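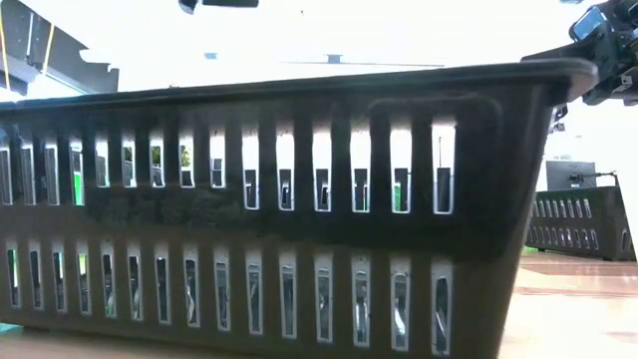
*Corbeille à linge, plastique brun-noir. Grande paroi à deux rangées de fentes verticales, poignée moulée sous le rebord.*

# Galerie Stostell – Contenants du linge, planche « corbeille ajourée »

La galerie Stostell recense les contenants domestiques courants : corbeilles, bacs, cuvettes, paniers, caisses. L'inventaire compte 3 128 pièces, dont 1 273 ont une planche en ligne. Le classement suit la fonction d'usage, puis le matériau, puis le type de paroi (pleine, ajourée, tressée, grillagée). Les objets sont pris en service, avec leur contenu éventuel et leurs marques d'usure. Aucun nettoyage n'est fait avant la prise de vue.

Chaque planche comporte une légende et des notes. Les notes portent sur la pièce quand la vue permet de conclure, et sur la famille dans les autres cas.

Page revue en avril 2026.

## Notes sur la pièce

**Rebord.** Épais, légèrement évasé. Il reçoit un reflet mat sur sa longueur.

**Paroi.** Fruit net vers le fond. Matière mate, un peu marbrée, avec de légères éraflures et des plages grisâtres à la lumière rasante. Sur un plastique sombre, ce type de marque se lit beaucoup mieux que sur un blanc ou un gris clair ; il ne préjuge pas de la solidité.

**Ajours.** Fentes étroites aux angles arrondis, séparées par des nervures verticales. Un bandeau plein isole la rangée haute de la rangée basse. Les fentes de droite paraissent plus grandes : effet de proximité, à ne pas relever comme une variation du moule.

**Prise.** Zone en retrait avec un large panneau rectangulaire un peu saillant, juste sous le rebord.

**Contenu ou arrière-plan.** Du vert vif se voit par deux ouvertures de la rangée haute, dans la corbeille ou au-delà. Nature non déterminée, non inventoriée.

**Non relevé.** Fabricant, contenance, masse, type de polymère. La vue ne donne aucun marquage lisible et la fiche reste ouverte sur ces quatre points.

## Introduction à la famille

On range sous « corbeille ajourée » tout contenant rigide ou semi-rigide, ouvert en haut, dont une paroi au moins est percée de façon régulière. La famille se distingue du bac plein, qui retient l'eau, et du panier souple, qui se plie. La frontière avec la caisse de manutention est moins nette. Le critère retenu est le rebord : une corbeille à linge a un bord arrondi ou évasé sur lequel l'avant-bras peut porter, une caisse a un bord droit, souvent prévu pour l'empilage d'unités chargées.

Deux usages dominent. Le premier est le tri, où la corbeille reste au sol et se remplit en plusieurs jours. Le second est le transport, de la machine à l'étendoir ou de l'étendoir à l'armoire. Les contraintes diffèrent : pour le tri, on cherche du volume et de l'air ; pour le transport, une poignée franche et une longueur compatible avec les portes.

### Fentes verticales

La fente verticale est la forme la plus répandue dans l'inventaire. Elle conserve des nervures continues entre le bandeau supérieur et le bandeau inférieur, et ce sont elles qui reprennent la charge quand la corbeille est soulevée pleine. Une fente horizontale de même surface donne une paroi plus souple, qui s'ouvre vers l'extérieur sous la poussée du linge.

Les extrémités arrondies limitent l'amorce de fissure. Sur les pièces anciennes à fentes d'angle vif, la rupture part presque toujours d'un coin et rejoint l'ouverture voisine. Elles évitent aussi l'accrochage des mailles, point sensible pour les tricots et les collants.

### Rangées multiples

Au-delà d'une certaine hauteur de paroi, une fente unique donnerait des nervures trop élancées. Les mouleurs la coupent alors en deux par un bandeau plein, qui fait office de ceinture. Le nombre de rangées est donc un bon indice de profondeur – mais pas une mesure. On trouve dans la série Celero des corbeilles basses à trois rangées, dont le découpage est purement décoratif.

### Poignées

L'inventaire sépare trois types :

- poignée découpée, simple ouverture oblongue dans la paroi ;
- poignée rapportée, articulée ou clipsée ;
- poignée moulée, formée dans la masse, avec retrait ou panneau d'appui.

La poignée découpée est légère et se nettoie bien, mais son arête marque la main dès que la charge augmente. La poignée rapportée cède la première, en général au niveau de l'axe. La poignée moulée ne pose pas de problème d'assemblage ; elle demande en revanche un rebord assez épais pour que les doigts trouvent une prise stable.

Emplacement : petit côté pour le port à deux mains, grand côté pour le port à la hanche. Certaines pièces ont les deux.

### Couleurs sombres

Les teintes brun-noir sont fréquentes dans les séries à prix bas, où elles masquent les variations de matière d'un lot à l'autre. Elles masquent également les traces de teinture laissées par un jean neuf ou une serviette foncée. Inconvénient pratique : une chaussette noire au fond d'une corbeille noire se retrouve au cycle suivant. Pour le tri par couleur, on réservera le bac sombre au linge clair.

## Entretien

Laver à l'eau tiède avec un peu de savon, fentes comprises. Les peluches s'accumulent sur la tranche inférieure des ouvertures et dans l'angle du fond ; une brosse à poils souples suffit. Rincer, égoutter à l'envers, laisser sécher avant de remettre du linge.

Ne pas poncer les éraflures. Le ponçage ouvre la surface, qui retient ensuite davantage la poussière. Les plages blanchies par pliage, près des poignées ou des angles, ne se rattrapent pas et doivent être surveillées.

Le linge mouillé peut séjourner peu de temps dans une corbeille ajourée, à condition de ne pas être tassé. Les parois percées aèrent la périphérie du tas, le centre reste humide. Pour une lessive qui attend l'étendoir, secouer les pièces une à une et remplir sans presser.

## Méthode de relevé

Les cotes de la galerie sont prises en trois points : longueur hors tout au rebord, longueur au fond, hauteur sous rebord. L'écart entre les deux premières donne le fruit de la paroi, utile pour savoir si deux corbeilles s'emboîtent. La contenance est mesurée au ras du rebord avec un matériau de remplissage sec. Les valeurs annoncées sur étiquette sont notées à part.

Une longueur de 60 cm au rebord sert de limite entre les formats « moyen » et « grand ». La hauteur de 300 mm joue le même rôle entre « bas » et « haut ». Ces seuils viennent de l'ancien classement Harries et n'ont pas été modifiés, pour garder la continuité des fiches.

La planche de cette page n'est pas cotée. La prise de vue est trop rapprochée pour une estimation : le grand côté est en fuite, et aucune échelle n'a été posée.

## Renvois

- Bacs pleins et cuvettes : voir section « Contenants étanches ».
- Paniers tressés, osier et fibre synthétique : voir fonds Sedeletti, en cours de versement jusqu'en juin.
- Corbeilles pliantes : section séparée, classement par mécanisme.
- Caisses de manutention : hors galerie, sauf réemploi attesté pour le linge.

Les corrections se font par fiche. Indiquer le titre de la planche, le point concerné et, pour une identification de fabricant, l'emplacement du marquage sur la pièce (fond, rebord ou dessous de poignée).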